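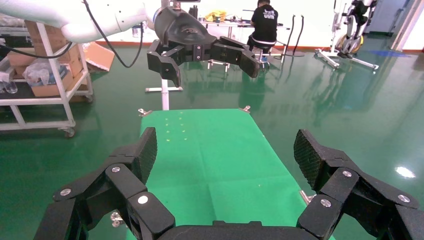 Wulan Sembiring tells me I've got the tablecloth all wrong, and that it began as a towel: diners wiped their hands on the overhang long before anyone thought to lay out napkins. I'd always assumed it was there to save the wood!

A tablecloth is a cloth spread over a table, for show or protection or both. Linen is the old favourite (lovely, but a beast to iron), then cotton, then the wipe-clean sort my gran bought off the roll at Rerodcombe market every Saturday she could get away with it.

Green has its own little history. Baize, a napped woollen cloth, went on card tables and desks, and I still think of green as the colour for meetings and raffles.

The bit that hangs over the side is called the drop. I like 14 inches for a proper dinner, less if there are toddlers about, and I add the drop twice to the length and twice to the width before I cut anything. Leave a bit extra for the hem too, which I forgot on my first two.

See also: Napkin; Table runner; Baize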